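Home Repair > Basements & Masonry

2025-09-25 | by Solomiia Hnatiuk | 5 min read

So the mortar. I said in the last post I'd get to the back wall before the weather turned and I have sort of gotten to it. Half of it. The lower half, which is the half that matters, or so I keep telling myself.

Quick recap if you're new. House is a fieldstone foundation with brick on top, on the low side of Hurbridge where everybody's basement smells the same in spring. Joints between the bricks were going to sand. You could drag a key along them and get a little pile on the floor. Not cracks, nothing leaning, just tired mortar. A guy quoted me to do the whole thing and I laughed, then I stopped laughing and went and bought a chisel.

Repointing is slow. That's the whole review. You rake the old stuff out to a depth of maybe twice the joint width, brush it, dampen it, pack new mortar in, wait, strike it, brush it again. Then you look up and you've done a patch the size of a pizza box and your neck hurts.

Raking out first. I started with an angle grinder because the internet is full of men with angle grinders. Don't, or at least not on soft old brick. I nicked the edges of 2 bricks in the first ten minutes and the dust was unreal even with the vac running right next to it. Switched to a plugging chisel and a small club hammer and it went slower but the bricks stayed square. Most of the old mortar was so soft it came out with a scraper anyway. The hard bits were where some previous owner had smeared cement over the top, probably in the eighties, and those bits had to be chased out an inch at a time. Wear a real respirator for this. I wore a paper mask the first day and regretted it. 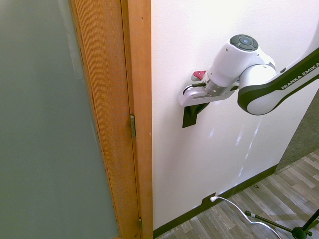

Solomiia Hnatiuk
Owner and writer, fixing one old house slowly

Next, what mortar. This is where I lost a week. The bag at the big store is a cement mix and it's way too hard for brick this age. Hard mortar, soft brick, the water goes out through the brick face and the face pops off in winter. You've seen it, those walls where the mortar sticks out and the bricks are hollowed in. So I wanted lime. Ended up with a premixed hydraulic lime from Baptista, the masonry yard out past Gukham, who were very patient with me on the phone and then again at the counter. Bags were heavier than I'd planned for. My back has opinions.

Daryna Kostiuk, my neighbor two doors up, did her own wall last year and she told me to mix it drier than I'd think. Way drier. Like damp sand that just holds together when you squeeze it. I ignored her for the first batch and got gray soup running down the brick faces, which then had to be sponged off, which made a haze, which is still there. Second batch I listened. It looks wrong in the bucket and then it packs in perfectly.

Things I'd write on the bucket if I had a marker:

Spray the joints before you pack. More than you think. Old brick drinks water and it'll suck the new mortar dry before it sets.

Small batches. I was doing a quarter bucket at a time and still throwing some out.

Use a narrow pointing trowel, the finger kind, and a hawk. I used a piece of scrap board as a hawk and it was fine.

Push it in layers if the joint is deep. Let the first one firm up. A couple of mine were deep enough to lose a finger in and those took three goes.

Don't strike it while it's wet and shiny. Wait till your thumb barely leaves a mark. Then tap it with a stiff brush, which gives it that open texture and cleans up the edges.

Curing is the boring part. Damp burlap hung over the work, misted morning and evening for a few days. Basement humidity was sitting at 90 percent the week I did the first section, so that one pretty much looked after itself. The second section I did with the dehumidifer running in the next room like an idiot, and it got hairline shrinkage all along one course. Raked that course out and did it again. Dehumidifier stays off now until the burlap comes down.

Cost so far: 97 dollars on mortar, plus the chisel, plus a Casard brush I didn't need but it was by the register. Time so far, roughly 19 hours, not counting the hours spent reading forum arguments about lime putty. That is for half a wall. Im trying not to do the math on the other three.

Upper half is next, and then the bit behind the oil tank, which I can only reach with one arm. Lime doesn't like frost so it all needs to be in and cured by the end of October or it waits for spring. Got four bags left and a sore wrist. Going back down after lunch.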